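**1/** The Dradico Community Kitchen will open its refreshed dish room on Saturday. Ahead of the opening, this thread sets out how plates are to be sorted, stacked and returned to the shelves. All user groups are asked to read it before their first booking.

**2/** The kitchen now holds 600 plates, 200 of them received in March from the Zosalberg dining hall when it closed. The two collections were mixed in transit, and sorting them by pattern is the first task for every group this month.

**3/** Two patterns cause most of the questions. One has an orange sunburst in the center. The other has a dark green rim with white lettering that begins "HAO SHI HAO" and small Chinese characters beside it. They do not belong in the same stack.

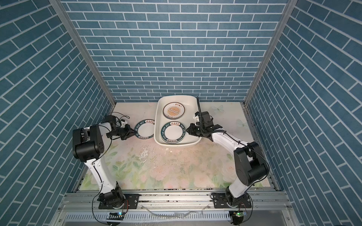
**4/** Plates should be held by the rim and lowered, never dropped, into a basin. Chips reported to the office last season were found mostly on the outer edge -- the part that strikes first when a plate is set down at an angle.

**5/** The order of work at the sorting table is as follows.

- Choose one pattern to remain in the basin. The sunburst plates are a sensible choice, as their stack can stay where it is.
- Take out the green-rimmed plates one at a time and lay them flat on the table to the side. 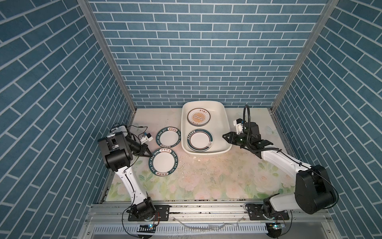
- Check each rim under good light. Set aside any plate with a chip, a crack or worn lettering.
- Stack what remains by pattern, no higher than the mark on the shelf post.

**6/** Groups have asked whether plates may overlap on the table. They may, briefly, while a basin is being emptied. They should not be left that way at the end of a session, and they should not be slid across one another. Lift, then place.

**7/** The table covering must be wiped down before and after sorting. Crumbs and small fragments scratch the glaze on the underside of a plate and are easily carried into the next stack. Please use the soft brush first and the damp cloth second.
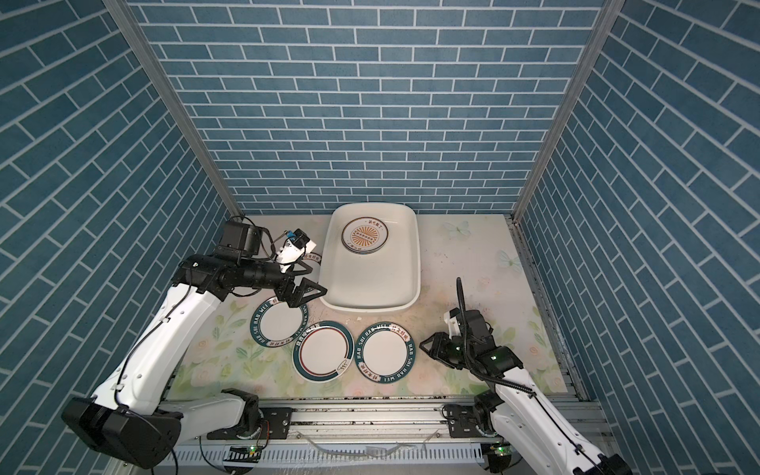
**8/** A basin is ready for the shelf when it holds a single pattern. Mixed basins will be returned to the sorting table, and the group concerned will be asked to finish the work at its next booking.

**9/** Damaged plates go in the gray crate by the door. They are not to be placed in general waste. Gritbridge collects the crate at 4 p.m. on the last working day of the month.

**10/** Questions on shelving and stock should be directed to Tetteh Dogbe. Questions on bookings should be directed to Gun-woo Kwak. Both may be reached through the kitchen office -- messages left under this thread are not monitored.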